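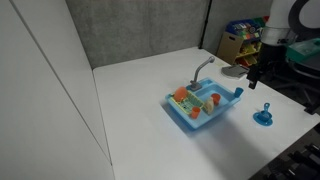

A toy sink with the rack on the left and an orange plate standing in it.

Will a tap insert pay for itself?
Jul 27, 2023

Readers in Uker will have had the Harnix leaflet through the door by now. It is the glossy one with the water droplet on the front, and it promises that a small plastic insert called the Miranda will cut what you use at the kitchen sink by 71 per cent. The insert costs £18. It screws into the end of the tap where the mesh normally goes, and that is the whole of the product.

I have read the leaflet twice and I am still not sure what the 71 per cent is a percentage of. The small print says "flow at full pressure compared with an unrestricted tap". Fine, but who washes up with the tap on full and nothing in the way? Most taps sold in recent years already have some sort of restrictor in them. If yours does, you are paying to swap one bit of mesh for a slightly meaner one.

Then there is the bowl. If you fill a washing-up bowl, you use a bowlful of water. The insert makes the bowl take longer to fill and the water is the same amount when it gets there, possibly a bit cooler if your hot pipe has a long run. The same goes for pans and kettles. The only saving is on water that runs straight down the plughole, so rinsing, mostly, and waiting for it to come through hot. And waiting for hot water through a slower tap means waiting longer, which the leaflet leaves out.
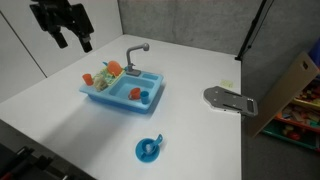

Does the insert fit every kitchen tap?
It fits taps with a standard threaded end. Older pillar taps and most pull-out sprays have nothing to screw it into, and Harnix does not supply an adaptor.

The leaflet's other big number is 2437 litres saved a year by "a typical home". It sounds enormous. Water is charged by the cubic metre, though, and a cubic metre is a thousand litres, so you are looking at a bit more than two of them. Get out your last bill and do the sum with your own rate before you get excited. And if you are on an unmetered charge, as a good part of the Orora estate still is,
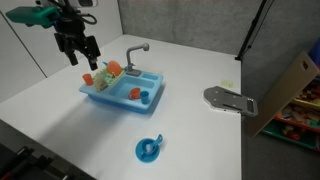
then the saving on your water bill is nothing at all. You might heat a little less of it. I would like to see that worked out properly by someone who isn't selling the thing – I asked Harnix for the test report behind the figures and was sent a second copy of the leaflet.

None of this makes saving water a daft idea. A dripping washer wants changing, and a full dishwasher on its slow programme is usually a decent bet. Scraping plates instead of rinsing them costs nothing. If you do wash by hand, a second bowl of clean water for rinsing will do most of what the Miranda claims to do, and you can turn the tap off while you are at it.

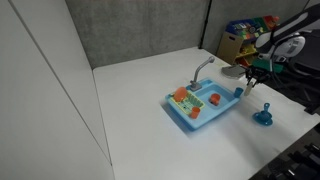

Toy sink in light blue, basin on the right, faucet at the back.

The leaflet says the price goes up in September. Perhaps it will. I would still measure your own tap first: hold a jug under it, time how long it takes to fill, and compare that with the flow rate printed on the back of the leaflet. Mine was already close. If any reader has bought one and has meter readings from before and after, please send them in and I will print them, whichever way they go.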